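Isbridge 出版社新闻稿

《Pivska 步道：从河口到高地》中文版出版

Isbridge，2025年7月21日

Isbridge 出版社很高兴地宣布，步行指南《Pivska 步道：从河口到高地》的中文版从今天起正式发售。本书的作者是 Aled Nicholas，地图由 Mattes Buschmann 绘制，插图由 Finn Harms 完成。全书 400 页，分为七章，把整条步道分成 50 个路段来介绍。中文版第一次印刷 1000 册，可以在本社的网上书店、Isbridge 镇上的书店和步道沿线的几家旅馆买到。

Pivska 步道从 Isbridge 的旧河港开始，沿着 Pivska 河向上游走，经过湿地、牧场和两片很老的山毛榉林，最后到达 Grarnside 上面的高地。步道的大部分是过去赶羊的人和送信的人走的路。有些地方的路面是石头铺的，已经被鞋和羊蹄磨得很光滑；有些地方只是草地中间的一条线，如果夏天雨水多，草长得高，第一次来的人不容易看见它。作者在本书的前言里写道，他希望读者带着这本书的时候，可以把手机放在背包里面，只在需要的时候拿出来。

本书的英文版和德文版在过去几年里已经有了稳定的读者。最近这段时间，出版社收到了越来越多用中文写的信和邮件。写信的人有的在附近的大学读书，有的在这个地区工作，有的是从很远的地方来看望孩子的父母。他们问的问题常常是很具体的：哪一段路适合膝盖不好的人，哪一家旅馆早上有热水可以带走，下雨以后哪一座木桥不好走。编辑 Jörg Kröger 把这些信放在一个纸箱里，每次开会都带着。他认为，回答这些信的最好的办法，就是出版一本完整的中文书。

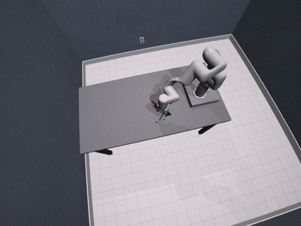 中文版的工作从两年以前开始。翻译的第一稿完成以后，编辑部没有马上排版，先请了几位读中文的步行者带着稿子去走路。他们在稿子的旁边写了很多意见。比如，原文里面有一个词，意思是牧场围墙上让人可以通过、但是羊不能通过的石头台阶。第一稿把它翻译成“梯子”，结果有一位读者在墙的旁边找了很久的梯子。现在书里统一写成“跨墙石阶”，并且在第一章里有 Finn Harms 画的小图来说明它的样子。

类似的词还有很多。当地人把河边的一种低草地叫做一个名字，把山上的湿草地叫做另一个名字，把冬天有水、夏天没有水的小沟又叫做一个名字。在中文里这些都可以叫“草地”或者“水沟”，可是对走路的人来说，它们的分别很重要，因为鞋子会不会湿就看这个。编辑部最后决定做一个词汇表，放在书的最后，用中文、英文和当地的写法对照。读者问路的时候，可以把这一页给当地人看。

关于地名，出版社也考虑了很长时间。最早的想法是把所有的地名都翻译成汉字。但是步道上的路牌都是用拉丁字母写的，如果书里只有汉字，读者站在路牌前面就没有办法对照。所以中文版的正文保留了原来的地名，只在第一次出现的时候用汉字标出一个接近的读音。Jörg Kröger 说：“我们希望读者在路口抬头看见的字，和低头在书里看见的字，是同样的字。对一本指南来说，我觉得这件事比漂亮更加重要。”

关于路段的安排

书中的每一个路段都用同样的方法来介绍。开头是起点和终点，接下来是路面的情况、上坡和下坡、可以喝水的地方、可以坐下来休息的地方，以及从哪里可以提前离开步道去坐公共汽车。然后是正文，也就是作者自己对这段路的描写。正文的长短不一样，有的路段只有一页，有的路段有十几页。Aled Nicholas 解释说，他没有办法对每一段路有同样多的话。有一段在河堤上的路，他走过很多次，风景很平，他在书里只写了风向和一棵柳树。

第一章介绍河口和 Isbridge 镇。对没有步行经验的人，出版社建议从这一章开始。路很平，每走一会儿就有长椅，镇上的面包店早上开门很早。第二章和第三章沿着河走，经过几个有旧船闸的村子。第四章离开河，进入牧场。第五章是山毛榉林，这一章在秋天最受欢迎，作者却认为春天的时候更好，那时候树叶还很小，光可以一直照到地上。第六章从林子的边上一直走到 Grarnside。第七章是高地，路段不长，可是天气变化很快，书中对这一章的提醒也最多。

在第四章里，有一段路经过 Bauerfeind 磨坊。磨坊已经很久没有磨过粮食了，现在只剩下石头的墙和一个水池。作者在这里写了他小时候跟祖父来取面粉的事情，是全书里最长的一段个人回忆。英文版的读者常常在信里提到这一段。翻译的时候，编辑部对这几页改了七遍，主要的困难是祖父说话的方式。他说话很短，不喜欢用形容词，但是听的人知道他是高兴还是不高兴。

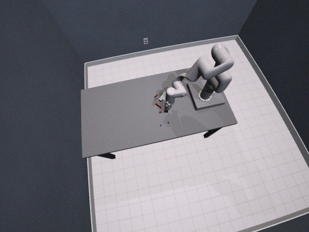 新的地图

中文版的地图是重新绘制的。Mattes Buschmann 为了这些地图，从去年秋天开始又把整条步道走了一遍，走的方向和书里相反，从高地走到河口。他认为反方向走的时候，可以发现正方向看不见的问题，例如一个路牌只有一面有字，或者一条岔路从下面看很清楚，从上面看就像不存在。

旧版的地图用棕色的线表示步道，用浅棕色的线表示牧场的小路。有读者反映说，在傍晚或者在林子里，两种颜色很难分开。新的地图把步道改成了比较粗的深红色线，牧场小路改成了灰色的虚线。等高线也比以前淡了一些。Mattes Buschmann 原来不愿意把等高线改淡，他和编辑部讨论了好几个星期。最后双方同意，在第六章和第七章的地图上等高线保持原来的颜色，其他的章用淡的颜色。

地图上的说明文字是中文，地名是拉丁字母，这一点和正文一样。字的大小经过了多次试印。第一次试印的时候，笔画多的汉字在小字号里面变成了一个黑点，“灌”字和“罐”字完全不能分别。后来换了一种笔画比较细的字体，并且把说明文字都移到了地图的空白处，用细线连到它说明的地方。

除了书里的地图以外，出版社还单独印了一张可以折叠的总图，夹在书的最后。总图用的纸比较结实，可以多次打开和合上。需要提醒读者的是，这张纸不防水，下雨的时候请放在塑料袋里。

插图

Finn Harms 为本书画了所有的插图。他住在 Grarnside，平时教孩子们画画，也修理旧的画框。他的插图都是用铅笔画的，画的对象很小：一个门闩、一段围墙、一种苔藓、旅馆门口放湿鞋子的架子。书里没有大的风景画。他对编辑部说，风景读者自己会看见，但是门闩的开法有时候要学习一下。

中文版比英文版多了一些插图，它们大部分和门有关系。步道经过很多牧场，每一个牧场的门都有自己的开法，有的要向上提，有的要先推再拉，有的是用一根绳子绑着的。按照当地的习惯，走路的人经过以后要把门恢复成原来的样子。原来是关着的，就关上；原来是开着的，就让它开着。有的农民为了让羊去喝水，会故意把门打开，如果好心的客人把它关上了，羊就没有水喝。书里有一页专门说这件事情，出版社请各位读者在出发以前读一下。
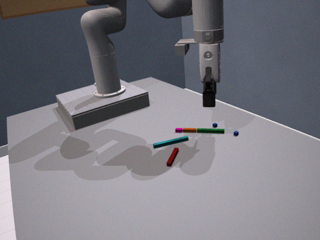
另一个增加的内容是吃饭。英文版对吃饭写得很少，只告诉读者哪里有饭店。中文读者的来信里面，关于吃的问题比关于路的问题还要多。所以作者和编辑部在每一章的后面加了两页，介绍沿路可以买到的食物，它们是怎么做的，什么时候有，什么时候没有。Isbridge 的熏鱼只在上午卖，下午去就没有了。河边几个村子的人喜欢吃一种加了茴香籽的黑面包，可以放很多天，越放越硬，走到最后几天要在汤里泡着吃。Grarnside 的羊奶酪味道很重，没有吃过的人最好先买一小块。

书里也写了在什么地方可以得到热水。对于很多中文读者，走路的时候喝热水是很自然的事情，可是在这个地区的饭店里，如果客人说要水，拿来的一定是凉水，有的时候还有冰。编辑部给沿线的旅馆和饭店写了信，问他们是不是愿意给步行者的保温杯装热水。愿意的地方，在书里有一个小杯子的记号。

Howard Tindall 在 Grarnside 经营一家旅馆，他是最早回信的人之一。他在信里写道：“我的水壶从早上到晚上都在炉子上面，以前没有人问过我要热水，我不知道有人需要。请告诉你们的读者，敲厨房的门就可以，不用从前面进来。”他的旅馆也为本书提供了很多关于天气的知识。他每天早上在门口的黑板上写高地的风和云的情况，走第七章的读者在出发以前应该去看一看。

安全和季节

从 4 月到秋天的中间，是走 Pivska 步道比较合适的时间。冬天的时候河边的路段还可以走，但是从第五章开始，路上可能有冰，有的旅馆也不营业。春天刚开始的时候是母羊生小羊的季节，带狗的读者在牧场里必须用绳子牵着狗，有几个路段在这个时期会请步行者走另外的路，绕行的路线在地图上用绿色标出。

河水上涨的时候，第二章有一段低的路会在水下面。当地的人在桥头立了一根木柱，上面涂了白色的线。如果水到了白线，请不要走下面的路，应该走村子后面的那条路。绕过去不需要很长时间，而且路上有一家卖果酱的农户，把果酱放在门口，客人自己拿，自己把钱放在罐子里。

作者在书里多次写到，走得慢没有关系。他自己走完全程从来没有一次走得很快。他在膝盖受伤以后，曾经有一年的时间只能走第一章的几个路段，所以他对这几个路段写得特别细，连哪一张长椅的靠背比较高也写了。有读者曾经问他，一个人要走多少天才能走完。他回答得很简单：看您有多少天。书里没有规定每天应该走多少，只告诉读者从这里到下一个可以睡觉的地方有多远。

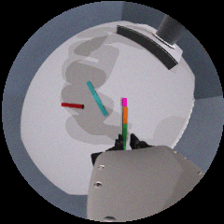
在出版的准备工作当中，出版社得到了步道沿线很多居民的帮助。有人把家里的老地图借给我们看，有人纠正了书里几个村子名字的写法。Bauerfeind 磨坊附近的一位老人告诉我们，书里写的水池的深度是错的，他小的时候在里面游过泳，知道得很清楚。新版已经按照他说的改了。

作者 Aled Nicholas 对中文版的出版表示感谢。他说：“我自己一个汉字也不认识。书寄到我家的时候，我先找地图，然后找门闩的画，这样我就知道自己在哪一页了。我的祖父说的话变成了另外一种语言，我请一位邻居家的学生读给我听。我听不懂，可是句子很短，我想应该是对的。”

编辑 Jörg Kröger 表示，出版社欢迎读者继续来信，指出书中的错误。路会改变，桥会修理，饭店会换主人，一本指南在印出来的那一天就已经有一些地方旧了。读者发现的变化，会由编辑部核实以后放在出版社的网页上，并且在第二次印刷的时候加到书里面。来信可以用中文写，也可以用英文或者德文写。如果可能，请写清楚是哪一章的哪一个路段，走的是哪个方向。

发售和活动

为了庆祝中文版的出版，Isbridge 镇上的书店将会举办一次朗读会，由 Aled Nicholas 用英文读磨坊那一段，然后由一位中文读者读同样的内容。朗读会不收费，不用提前报名，只是书店的地方不大，来得晚的客人可能需要站着。朗读会结束以后，Mattes Buschmann 会带着有兴趣的人走第一章的第一个路段，从旧河港走到河堤的第一张长椅，然后一起回来。请穿合适的鞋子。如果下雨，朗读会照常，走路取消。

Finn Harms 的铅笔原稿会在同一家书店的楼上展出，一直到秋天。其中有几张是没有收进书里的，包括一只一直跟着他走的山羊。展出的作品不出售。

书店、学校和图书馆如果希望订购，请直接和本社的发行部联系。沿线的旅馆可以向我们要一本样书，放在客厅里给客人看，不需要付费。已经有英文版或者德文版的读者，如果只需要新的总图，可以单独购买，总图上的地名和各个语言的版本是一致的，只有说明文字是中文的。

关于 Isbridge 出版社

Isbridge 出版社是一家独立的小出版社，办公室在 Isbridge 旧河港旁边，过去是卖绳子和船帆的商店。本社出版步行指南、地方历史和关于植物的书，也重新印刷一些已经很难找到的地方诗歌。本社的书都在本地区印刷和装订。

关于作者

Aled Nicholas 在 Pivska 河边的一个村子出生，做过邮递员，后来开始为地方报纸写关于走路的文章。《Pivska 步道：从河口到高地》是他的第一本书。他现在住在 Isbridge，正在写一本关于老邮路的书。

媒体联系

需要样书、封面文件或者采访作者的媒体，请与编辑 Jörg Kröger 联系。采访 Aled Nicholas 请尽量安排在下午，他上午一般在外面走路，不带电话。采访可以用英文进行，如果需要中文，请提前告诉我们，我们会安排翻译。本新闻稿的文字可以自由转载，转载的时候请保留书名和出版社的名字。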